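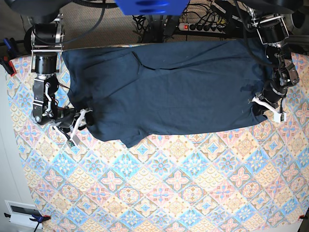 navy tee, diamond-tile tablecloth, laundry thread incoming 🧵

1/ OK so I've been threatening to do a T-shirt folding thread since May and people keep asking (two people asked), so let's go. Grab a drink, it's a long one.

2/ Background for the new folks: I own way too many T-shirts and one not very deep dresser. For years my system was "shove until the drawer closes, then lean on it." Every morning I'd pull out one shirt and three more would come along for the ride.

3/ What changed everything for me was giving up on folding on the bed. I know, I know, the bed is right there. But a mattress is squishy! You smooth one side down and the other side creeps up. You want a table. A kitchen table, a desk, the top of the dryer in a pinch.

4/ And put a tablecloth on it. I will die on this hill. A smooth, slightly shiny one, the kind with a bit of slide to it, so the shirt moves when you want it to. My bare table has a rough patch that snags anything thin.

5/ Also can we talk about that pattern for a second. Sky blue, pale pink, cream, light yellow, little floral medallions and fans and stars inside the diamonds. It's so cheerful. It looks like somebody's grandmother's bathroom floor in the best possible way.

6/ And a diamond pattern is secretly useful! Those thin lines between the diamonds give you something to fold along. If the hem is crossing them at a weird angle, you can see it right away. I haven't used a folding board once since I figured this out (it's behind the fridge now, rest in peace).

7/ Right, step one. Take an end in each grip and pull it taut across the table, sideways. You're going for stretched, as in "a bit of tension," and please don't haul on it. A jersey knit will give and give and then you've got a shirt shaped like a trapezoid.

8/ Look at the navy one. The top edge is running almost straight along the table and that's the edge I'd work from. The lower edge is all over the place, with a sleeve sagging down near the lower left. Totally normal at this stage! Get one good edge and let the rest be messy for now.

9/ See the diagonal fold near the upper middle, where the fabric overlaps itself? Those are the ones that get you. If you fold on top of that it gets pressed in, and you'll be walking around all day with a stripe across your chest like a pageant sash.

10/ How I deal with an overlap: let go of one end, flip the layer back, pat it flat from the middle out, pick the end up again. Five seconds. I used to try to shake it out with the shirt still on the table and all that did was make a second overlap.

11/ Little creases and soft wrinkles, I leave alone. Truly. They mostly settle under the weight of the other shirts. I am not ironing a T-shirt. I have ironed a T-shirt exactly one time, for a wedding in Jeradthorpe, and it was a very casual wedding.

12/ Same with the bunching you get right where the fabric is pinched. It smooths out with the flat of your hand once you let go. Pinch less fabric if it bothers you. I go for just the edge.

13/ Step two, the sleeves. Tuck them in BEFORE you do the big folds. A droopy sleeve will find its way out the side of your nice little rectangle every single time, and then the drawer grabs it. I lay mine straight in toward the middle and fold the tip back if it's a long one.

14/ Step three, sides in. Left side to just past the middle, then the right side over it. You want one long strip that's the same width top and bottom. Check it against the diamonds!! (I'm sorry, I'm going to keep saying this.)

15/ Step four, bottom up. Leave a little gap below the collar, then fold in half, then in half again. If it stands up by itself you nailed it. If it flops over like a tired dog, it's probably too wide, so go back to the strip and bring the sides in more.

16/ Then file them standing up in the drawer, spines up, like records. I got a set of fabric dividers from Paiva, the home store over by the bakery, and they're fine. Shoeboxes worked just as well and the lids make good drawer liners. I kind of wish I'd kept the shoeboxes.

17/ I can get 14 shirts in one row this way. Same drawer, same shirts, and the drawer closes with one finger. I did close it with one finger several times in a row just because I could.

18/ Dark shirts, since somebody always asks. I do navy and black together, inside out, cold. Turn them right side out before they go on the table, though, because trying to turn a half-folded shirt is a whole circus.

19/ And please fold navy in daylight if you can. I've got one bulb in my kitchen and at 9 pm every navy shirt I own turns into a black shirt. My navy stack had two black ones in it for most of a year. I'd put one on with my black jeans, step outside, and be a match. Put the next one on, step outside, bruise colors.

20/ A pale tablecloth really helps with that too. Dark shirt on pastels, you can see every edge and every sleeve. Dark shirt on my old brown cloth was like folding a shadow.

21/ Downside, a pale cloth also shows you every bit of lint that falls off. I give mine a wipe with a damp rag before I start and again when I switch from darks to whites. Let it dry or your first shirt gets a wet belly.

22/ Which tablecloth to buy: anything wipeable with a bit of weight. Mine's from the Zoradlow flea market, where there's a stall with rolls of the stuff and you tell them how much you want cut. I went in for one length and came home with three. The lemon one was a mistake, the lemons are enormous.

23/ If yours slides off the table while you're pulling shirts around, bulldog clips on the corners. Or put a towel underneath. The towel makes it a tiny bit puffy but I don't mind it.

24/ Replies are coming in so let me do a few. "Do you fold hoodies this way?" No, hoodies get hung up, they take up a whole county. The hood has nowhere to go.

25/ "What about those videos where they pinch two spots and flip it and it's folded?" I love those! I can do it maybe one time out of five, and the other four times I've tied a knot. If you've got the knack, please go forth and pinch. I'm a slow table person.

26/ "Does it matter which way the shirt faces?" I start with the front down so the front ends up on the outside. If it's got a print, leave enough of it showing on the spine that you can tell the band shirts from the 5K shirts.

27/ "How long does a basket take you?" Roughly 12 minutes if I'm listening to something good, and double that if the something good has a plot.

28/ "Isn't sideways weird? I always lay mine with the collar at the top." Whatever fits your table! Mine is wide and shallow, so sideways lets me have the whole shirt on the flat part with nothing hanging off. Hanging bits drag the rest crooked.

29/ "100% cotton or a blend?" Cotton holds the fold better, blends wrinkle less. The slippery workout ones I roll, and they unroll, and I roll them again. No advice there. If you've cracked it, tell me.

30/ Somebody sent me a link to the Junance folding club, which has a members' board with 862 posts in the T-shirt section alone. There's a huge argument going about thirds versus quarters. I read it in the bath until the water went cold. I'm quarters, for the record, but the thirds people made some points.

31/ One more thing I forgot, do the folding soon after the shirts come out of the dryer. A shirt that's spent the night balled up in the basket has opinions. If it's too late for that, back in the dryer with a damp washcloth for ten minutes and they come out pretty reasonable.

32/ And if you only take one step from this whole saga, do the flattening one. Pull it taut, find the overlap, get rid of it, then fold. I skipped that part for years and then blamed the dresser.

33/ Fitted sheets next, if I can work up the nerve. I've got one on the table now and so far it's winning. Send me your worst drawer pictures in the meantime, I want to see them all!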